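Tulix to Open Shared Workspace in Former Turnden Print Works

Tulix has signed a lease on the former Brestetti print works in Turnden and will open it as a shared workspace for small businesses. The building has stood vacant for three years.

It will have 50 desks on the ground floor and five private offices upstairs. Desks can be rented by the day or the month, and 20 are being held at a lower rate for new businesses registered in the town. A small meeting room will be open to local clubs in the evening.

Work on the roof and heating began in August. The loading bay on Trevor Street will become the main entrance, with step-free access from the parking lot. Street parking will not change. 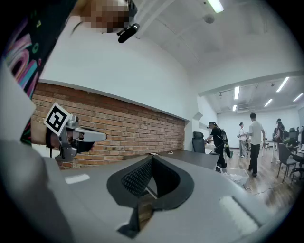 Turnden, 13 Oct 2018 — Applications for desks and offices are now open at the Tulix office on Trevor Street. Applicants should bring proof of business registration. Offices will be let on one-year terms — desks need only a month's notice.

Recent releases
Tulix extends front desk hours
New bike racks at Trevor Street
Turnden parking permits: how to renew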